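# A Place for Every Bracket

There are two kinds of workshop in the old Tallwood mill. In one, the hardware lives in coffee cans, and its owner can find any screw given a free afternoon. In the other, on the third floor, Rafferty Dvorak has discovered stacking bins.

He bought them in orange, on the theory that a man can't lose what he can't stop looking at. They hook into one another like commuters.
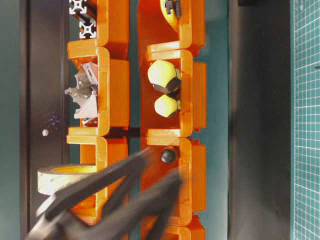

The system has rules. Brackets get their own bin, because brackets breed. Tape may stick out, tape being tape. A ball knob may have a whole compartment to itself, a luxury Dvorak defends with some heat. He once spent 8 days hunting for a knob to finish a cabinet for a client in Clasness, and he doesn't care to discuss it further.

Labels were tried last October and abandoned. He had ordered 290 of them, and found he was reading the labels instead of looking in the bins, whose fronts are wide open anyway.

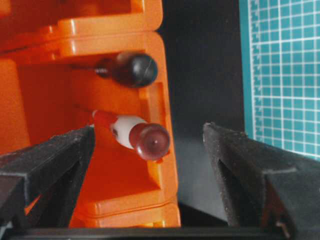 *A black knob and, below it, a red-and-white tool handle.*

Handles face out; on this point he is a zealot. A handle you can grab without rummaging, he argues, is a tool you might put back. His neighbors on the floor have come to borrow a screwdriver and left with a lecture, and at least one has gone home and thrown out over 100 coffee cans. 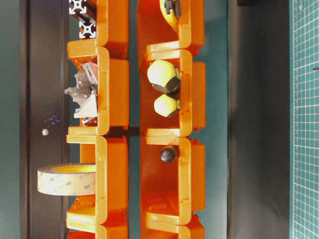

Kyung-tae Kwon remains unconverted, and maintains that a bin is only a drawer that has given up on privacy. He still keeps his brackets in a can. He would like his tape back, too.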